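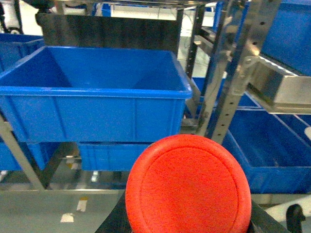

流利架取箱:怎么把两款夹爪放在一起公平地比一比

Ayanda Buthelezi
5月

这个月我几乎天天泡在流利架旁边,手上有两款平行夹爪,一款 Wallach,一款 Codcombe,机械臂用的是 Fogh,腕部相机和控制器都来自 Ulitz。任务听上去特别朴素:把蓝色塑料周转箱从滚轮道上取下来,再放回去。可是真做起来太有意思了!箱子的边沿、滚轮的坡度、不锈钢的反光,每一样都会给你出题。

之前有读者来信问,手边有两款夹爪,规格表看着差不多,到底怎么试才算数。我把自己的做法从头写一遍,照着走一轮,你会得到一份能拿去跟同事讨论的记录。文中默认你已经会给机械臂示教点位,也知道怎么从控制器里导出日志。

开始之前

先确定你要比的是什么。我这次只比取箱和放箱,箱子全是空的,不比节拍,也不比耗气耗电。范围收窄以后,后面每一步都会轻松很多。要是你又想比速度又想比耐用又想比识别率,那就拆成几轮,别挤在一起,否则数据出来你根本不知道该怪谁。

需要准备的东西:

- 两款夹爪,连同各自的转接法兰和快换件
- 一条机械臂,固定底座或者移动底座都行,但整轮测试不要换
- 一台腕部相机,以及一台从远处看全局的相机
- 一组同型号的周转箱,最好是用旧了的
- 一段流利架,滚轮能自由转动
- 记录表,纸的电子的都可以,我个人偏爱纸的(手套一摘就能写)

关于“用旧了的”箱子,我要多啰嗦一句。新箱子边沿挺括,表面干净,什么夹爪都能夹得漂漂亮亮。现场流转的箱子有划痕、有灰,箱沿偶尔还有一点点变形,夹爪之间的差别往往就藏在这里。如果你手上只有新箱子,去仓库角落换几只旧的回来,值得跑这一趟。

第一步:把安装基准对齐

两款夹爪的长度肯定不一样,法兰到指尖的距离也就不一样。最偷懒的办法是各自重新示教一遍点位,我第一次就是这么干的,结果两套点位之间有细微的偏差,跑完一整天才发现比的是我的示教水平。全部作废,重来。

正确的顺序是先标定工具中心点,再共用同一套点位。把一根尖头校准针固定在架子旁边,换上第一款夹爪,让两指合拢后的中点从几个差别较大的姿态去碰针尖,控制器会算出偏移量。换第二款,同样的流程再做一遍。两组偏移分别存成两个工具号,名字起得直白一点,wallach_a、codcombe_a 就很好,别用 tool_new_final 这种名字,过两周你自己都会认错。

标定做完以后,用同一个点位分别调用两个工具号,看指尖是不是落在同一处。用肉眼看就行,拿一张卡片插在箱沿和指面之间,松紧手感应该差不多。手感明显不同,回去重标,不要在点位上打补丁。

还有线缆。Wallach 的线从侧面出,Codcombe 的线从尾部出,手腕转过90度以后走线的余量完全两样。装好之后先空跑一圈,手放在使能开关上,眼睛盯着线,别盯着指尖。线绷紧的地方做个标记,把护套往回收一收,再空跑一圈。

第二步:让两款夹爪用同样的指垫

这一步最容易被跳过,偏偏它对结果的影响大得惊人!厂家配的原装指垫材质、纹路、硬度都不同,直接拿来比,你比的是橡胶。我的做法是分两轮:头一轮统一换成同一种指垫,看夹爪本体的表现;第二轮再换回原装指垫,看整套产品的表现。两轮的记录分开放。

指垫要不要擦?我主张头一轮开始前擦一次,之后就不擦了。箱子上的灰会转移到指面上,指面越来越脏,抓取会不会变差,这本身就是你想知道的事情。每跑完一组,把指面翻过来看一眼,在记录表上写一句:有没有粘纤维,有没有磨损的斑块,哪一侧更重。两侧磨得不一样,多半说明夹爪没有对中,箱沿总是先碰到其中一根手指。

装指垫的螺丝用同样的力矩。手边没有力矩扳手的话,至少由同一个人来拧。
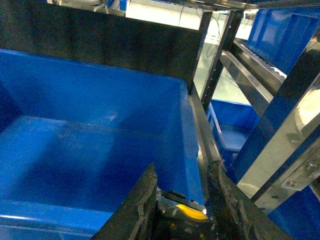

指垫装好之后,把开口宽度也定下来。流利架上箱子和箱子挨得近,旁边还有立柱和导轨,开口太大,外侧那根手指会先蹭到金属件;开口太小,对箱沿的位置误差就没有包容度。我习惯先把开口调到刚好能从容跨过箱沿,再往外放一点点,然后在机械臂不动的情况下用手推动箱子,感受一下手指两边的余量。两款夹爪取同一个开口值,写进记录表最上面一行。

夹持力也一样。Wallach 用百分比来设,Codcombe 用档位来设,两边的刻度没法直接换算。我用的是一个很土的办法:在两指之间夹一只小的弹簧测力计,一点一点往上加,加到两款读数接近为止,然后锁住参数。加力的时候慢一些,塑料箱沿被夹出白印就说明过头了。

第三步:腕部相机的角度

很多人觉得夹爪对比跟相机没关系。关系大着呢!换了夹爪,相机视野里的遮挡就变了,识别箱沿的成功率跟着变,最后这笔账全算在夹爪头上,多冤。

调相机的时候我会检查这些地方:

指尖在画面里出现多少。完全看不到指尖,你就没法在回放时判断接触的瞬间;指尖占得太多,箱沿又被挡住。我的经验是让两根手指从画面下方伸进来,张开时两指之间能看到目标的边沿。

箱子底面能不能看清。抓取前确认箱子是空的,全靠这一眼。如果箱子内壁拖着很深的阴影,把机械臂的预备位抬高一点,往往比加灯管用。

金属反光。不锈钢立柱和横梁简直就是镜子,腕上的东西会映进去,识别算法有时候会对着倒影兴高采烈地报一个目标。我被这个问题折腾过大半个下午。解决办法是在 Ulitz 的控制界面里画一块感兴趣区域,把反光最强的面板排除在外,并且对每个识别结果核对深度。

曝光锁死。自动曝光在蓝色箱子和亮金属之间来回跳,同一个点位拍出来的颜色能差很多。锁死曝光之后宁可整体偏暗一些,也要保证每一次都一样。

远处那台全局相机不参与识别,只负责录像。位置选在能同时看到滚轮道和箱子前沿的地方,固定好就别再碰它。回放的时候你会感谢它的,很多“莫名其妙掉箱”的记录,从腕部视角看一头雾水,换到全局视角一下子就明白了。

第四步:排好测试顺序

千万别上午全跑 Wallach,下午全跑 Codcombe。上午和下午光线不同,人的耐心也不同。我的排法是交替进行:一组 Wallach,一组 Codcombe,再回到 Wallach。换夹爪是麻烦,但快换件就是干这个用的,换熟了之后手上的动作很快。

架子上的位置也要轮换。高层、低层、靠立柱的、不靠立柱的,难度差别很大。我把位置分成三类:

开阔位。左右都有空间,手指怎么下去都行,拿来热身。

贴柱位。箱子一侧紧挨着立柱或导轨,外侧手指的余量很小。两款夹爪的指身厚度在这里见分晓。

斜面位。箱子停在带坡度的滚轮道上,夹起来的一瞬间会往前溜。夹爪闭合得快不快、两侧是否同步,全在这里暴露出来。

每一组把三类位置都走一遍,顺序打乱。打乱用抽纸条就够了,我就是抽纸条的。

第五步:开跑,并且好好记录

单次抓取的流程是这样的:机械臂到预备位,相机拍一张,识别箱沿,手指下探,闭合,抬起,停住,再原路放回去。抬起后的停顿不要省,箱子在空中慢慢打滑的情况,只有停下来才看得出来。

记录表我只设几栏:夹爪、位置类别、结果、备注。结果这一栏写得简单些,成功、滑落、未夹住、中止,四个词来回用。备注随便写,写得越口语越好,“左指先碰”“抬起来歪了一下”“滚轮跟着转”,这种话在分析的时候比任何代码都好用。

中止也要记!看到手指快蹭上立柱,伸手去按停,这一次照样算一条。很多人按完停就当这次没发生过,复位重来,于是贴柱位的成绩漂亮得不像话。急停和普通暂停要分开写,急停之后控制器需要重新使能,夹爪会不会掉力也因型号而异,这里值得单独观察一下。

我建议在正式开跑之前专门试一次急停。夹着一只空箱子,离架面很低的高度,按下去,看夹爪是保持还是松开。我手上的 Wallach 断开使能后保持夹持,Codcombe 则会缓缓放松,两种行为各有道理,重点是你得提前知道,别让箱子砸到下面的滚轮道上才知道。试的时候人站在侧面,手脚都离开箱子正下方。

还有复位后的头一次动作,速度务必调到最低。我见过太多人急停一松就按全速继续,机械臂从一个别扭的姿态直接甩回预备位,旁边的人心都跳出来了。 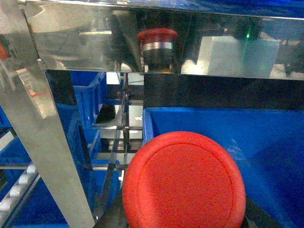
急停之后的那一组数据还能不能继续用?

看机械臂有没有被人推动过。如果按下急停后没有碰过机械臂,重新使能、回到预备位,再核对一次工具中心点,卡片手感没变,这一组就可以接着跑,只在备注里写明中断的位置。如果有人为了取下箱子掰过手腕,或者夹爪和导轨有过硬接触,这一组从头来,之前的几条保留在表里,但不进入统计。

第六步:看结果

我这一轮一共留下379条有效记录。先别急着算总成功率,总成功率会把最有意思的东西抹平。按位置类别拆开看,再按组的先后顺序看。

按位置拆开以后,我这边的情况是:开阔位两款几乎没有差别,看谁都顺眼。贴柱位 Codcombe 明显占便宜,它的指身薄,外侧手指下去得从容;Wallach 的中止大多集中在这一类。到了斜面位又反过来,Wallach 两指闭合同步得非常漂亮,箱子还没来得及往前溜就已经被拿住了,看得我差点在旁边鼓掌。Codcombe 偶尔一侧先到,箱子会被推歪,抬起来的时候带一点角度。

按先后顺序看,统一指垫的那一轮,靠后的几组滑落变多,两款都有。翻备注,指面上已经积了灰。擦干净补跑一组,又回去了。所以日后维护计划里我会加上定期擦拭指面这一条,不管最后选哪一款。

换回原装指垫的那一轮更有看头。Wallach 原装指垫偏硬,夹箱沿很稳,可是箱沿变形的旧箱子对它不太友好;Codcombe 的原装指垫软,包得住变形,磨得也快。你现场的箱子新旧程度如何,会直接影响你的选择。

回放录像的时候,给自己定个规矩:只看失败和中止,成功的抽几条看看就好。先看腕部视角,写下猜测,再看全局视角,核对猜测。我有好几条原本记成“未夹住”,看了全局视角才发现手指位置没问题,是箱子在滚轮上往后退了一小截。这种情况下该检查的是滚轮道末端的挡块,夹爪很无辜。
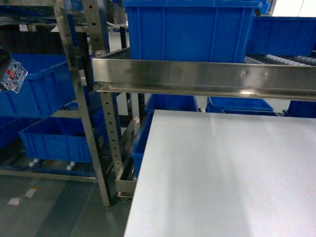 取箱侧:不锈钢角钢横梁,后方是滚轮道与蓝色周转箱。

第七步:换个条件再来一遍

时间允许的话,我强烈推荐做一轮加码测试,只改一个条件。可选的太多了:把滚轮道坡度调陡,把箱子里放上配重,把照明关掉一半,或者把机械臂底座往后挪一小段,让它在接近伸直的姿态下工作。每次只动一样,其余照旧。

我最喜欢的是挪底座。手臂伸得越远,末端的抖动越明显,手指下探时会轻轻敲到箱沿。敲一下无所谓,敲歪了就是另一回事。较重的夹爪在这种姿态下会吃亏,这也是规格表上那一行重量数字真正开始有意义的时候。我挪完底座以后,Wallach 在高层位置需要把下探速度降低,Codcombe 可以维持原样。

配重那一轮要小心一点。先把夹持力重新确认一遍,箱子只抬到刚离开滚轮的高度,确定不滑了再往上走。配重块固定在箱底中间,别让它滚来滚去,除非你就是想测重心偏移。

常见的毛病和对策

手指下探时总是同一侧先碰箱沿:先查工具中心点,再查指垫厚度是否一致,最后才去改点位。

识别结果左右跳动:多半是反光。把感兴趣区域再缩小一些,或者让手腕换一个角度拍照,拍完再转回来。

箱子抬起后缓慢下滑:看指面,擦一擦再试。还滑的话,检查夹持力参数有没有在换工具号的时候被重置。Ulitz 的控制器切换工具号以后会载入该工具的默认力,我在这上面栽过跟头,现在的做法是把设力的指令写进程序开头。

放回去的时候箱子卡在导轨上:放箱的角度要跟滚轮道坡度一致。让箱子后沿先落到滚轮上,再松前面,动作会顺滑很多。

快换之后夹爪没有响应:八成是插头没到底。听到咔哒一声再上电。

录像和日志对不上时间:开跑前让机械臂做一个夸张的动作,比如手指连续开合两次,在录像和日志里都很显眼,拿它来对齐。这个小招是我从拍片子的朋友那里学来的,特别好使。

最后选了哪一款

我这边的架子贴柱位多,坡度不陡,所以日常工作交给了 Codcombe,斜面那一段留着 Wallach,用快换件来回换。你那边的架子要是坡度大、左右空间宽裕,结论很可能正好相反,请务必自己跑一轮。

下一篇打算写指垫,我已经攒了一小盒不同纹路的样品,迫不及待想一片一片装上去试!记录表的模板还在整理,列宽总也调不好,弄完了贴在评论区。

分享 90
评论 3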